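Progress report to the Greltari Fund
Project: Stamside – teaching household tasks by remote control
Period: to June 2023
Prepared by Kerubo Khaemba, with notes from Mwajuma Lyimo

Where we are

We have had a very good few months! When we last wrote to you we had a working simulator, a pair of hand controllers that dropped their connection whenever someone walked past the router, and a handful of recordings we weren't proud of. We now have 194 full demonstrations that we are happy to train on, all done by a person steering both of the robot's arms through a task from start to finish.

For those on the panel who are new to the project, a person wears a headset, holds one controller in each hand, and moves the simulated robot's arms by moving their own. We save everything the robot does along the way. Later, a program called Rerudero learns from those recordings and tries the same task by itself. All of the work in this report was done in simulation, as set out in the original plan.

The house

Most of our effort since the last report has gone into getting the robot out of the single test room and into a proper house. The rooms open onto one another, the walls are painted in strong colours, and there is furniture to work around. Mwajuma built the lighting so that sunlight comes in and falls across the floors and walls, and we can shift it between sessions. That matters more than we expected. Our first trained version did nicely in flat grey light and then reached well wide of a door handle as soon as a shadow lay across it.

We also record from more of the robot's own viewpoints now. Some are tilted quite a long way over, and it takes new people a while to get used to them, but they keep both hands in sight during the parts of a task where the arms are stretched out in front. The learning program doesn't mind the tilt at all. 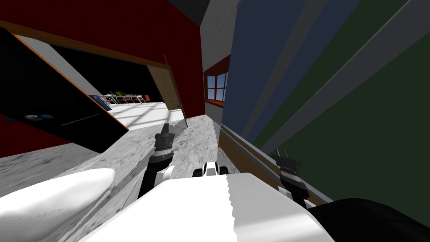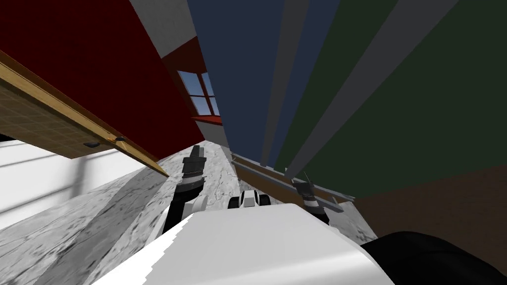 Both grippers in view, with the window and the green and blue walls behind.

The tasks themselves come in two groups. The first group is about getting around: going through a doorway, lining up with a piece of furniture, stopping at a sensible distance. The second is about using the hands, such as opening and closing a door, picking up a small item, and carrying it to another room. We had planned to finish the first group before starting the second, but it made more sense to mix them. A person steering the robot doesn't stop and think "now I am moving, now I am grasping". They do a bit of both, and the recordings are better for it.

What we learned about showing

The biggest surprise was how much the person matters. Mwajuma's demonstrations are slow and very even. Mine are quicker and have more small corrections in them, where I overshoot and come back. We assumed hers would be the better teaching material, and for plain reaching they are. For doors it went the other way – the version trained on my clumsier recordings was much better at recovering when the handle slipped out of its grip, and I think that is simply down to it having seen a recovery before.

So we have changed our instructions to the people doing the demonstrations. They used to be told to start over after any mistake. Now they are asked to carry on and fix it if they can, and only to stop if the robot is badly stuck. We throw away far fewer recordings this way, and people enjoy the sessions more too.

We also shortened the sessions. Holding your arms out in front of you is tiring, and we could see it in the data, with the hands drifting lower as time went on. Sessions are now 40 minutes with a break halfway through, and anyone can call an early finish.

Results so far

Rerudero can now do the doorway task in most of the starting positions we try. The door task is less steady. It copes well when the robot starts square to the door and poorly when it comes in at an angle, and we have very few demonstrations of that second case, so it will be our focus for the next round. Carrying an item between rooms is still at an early stage. The pick-up is fine, but the robot tends to catch its elbow on the way out.

What has been slow

The controller connection cost us time. We replaced the wireless link with a cable in the end, and the dropouts stopped. File storage was the other headache. Our friends at Mwakyusa lent us space on their server while we waited for our own drives, and we are very grateful for it. The drives have since arrived and came to $3258, a little over what we had budgeted. We covered the difference from the travel line, where we have underspent, and we hope the panel is comfortable with that. A revised budget sheet is attached.

Next steps

Before the October report we plan to:

Record the angled door approach, from 10 new starting positions.
Bring in two more people to do demonstrations, ideally with no gaming background, so we can see how long the controls take to learn.
Rebuild the carrying task with a wider range of items and a clearer starting point.
Write up the session instructions so that other groups can use them.

We would also love to have someone from the fund come by and try the headset. It takes a few minutes to get the feel of it, and watching the robot's hands follow your own for the first time is a real thrill. Mwajuma is looking after bookings for the demonstration room and can set up a time.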